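Progress report: shared workshop arm build, second period
Clevby Workshop – report to the Justdale Small Projects Fund
Prepared by Sekar Lumbantobing, 25 August 2026

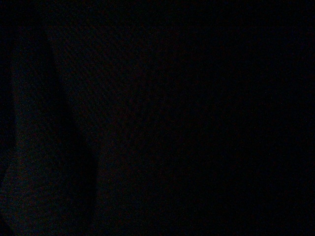 The arm is assembled and moves under its own control. The gripper opens and closes on command. The software that is meant to pick parts from a bin and place them in a tray is running but not yet reliable, and that is where most of the remaining work lies. We are behind the schedule agreed in May by two weeks, and we do not need more money to finish.

Work completed

The base is bolted to the long bench at the back of the workshop. The first mounting plate flexed when the arm was at full reach, so we replaced it with a thicker steel one cut by Pattinasarany, who charged for the material only. The flex is no longer something we can measure with the tools we have.

All joints have been wired and calibrated. The shoulder motor arrived with a damaged connector and the supplier sent a replacement under warranty. We lost most of a week waiting for it, and used the time to rewrite the homing routine, which now finishes without a person having to nudge the elbow past its stop.

The gripper is our third version. The first two were printed too thin at the knuckle and cracked. The current one has a wider knuckle and a rubber pad glued to each finger. It holds the aluminum spacers well. It still drops the small washers.

The wrist camera is mounted and its cable is routed through the forearm. We had to move the strain relief once after the cable caught on the wrist at the end of its travel. The recording software saves a file for each run along with the joint positions, and we have a shared folder where anyone in the group can look at the runs.

Testing

Our last full test was 30 picks from the bin, using spacers only. The arm missed 7 of them. Most misses were parts lying flat against the bin wall, where the fingers cannot get around the part. We are going to try a bin with sloped sides before changing the gripper again.

We have not started testing with mixed parts. The plan said we would have done so by now.

Budget

Spending is within the grant. The motors cost less than planned and the printing filament cost more, mainly on account of the failed gripper parts. The motor controller from Stendau was bought at the quoted price. Receipts are in the folder sent with this report. We would like to move the unspent part of the motor line to cover a second power supply – the present one is shared with the workshop's small lathe and we cannot run both. Please let us know if this needs a form.

Safety

The emergency stop cuts power to all the motors and has been tested with the arm loaded. The arm sags when power is cut, so we have put a foam block under the usual rest position. New members are shown the stop button before they are given a login. There have been no injuries.

Next period

Fit the sloped bin and repeat the spacer test. Redesign the finger pads for washers. Begin mixed parts. Write up the wiring so that another workshop could follow it – the current notes are partly in my handwriting and partly out of date.

The open evening promised in the application will go ahead once mixed parts are working. I will send the fund a date when we have one.

Sekar Lumbantobing
Project lead

Get workshop news by email. Enter your address to sign up for the Clevby newsletter. You can unsubscribe at any time.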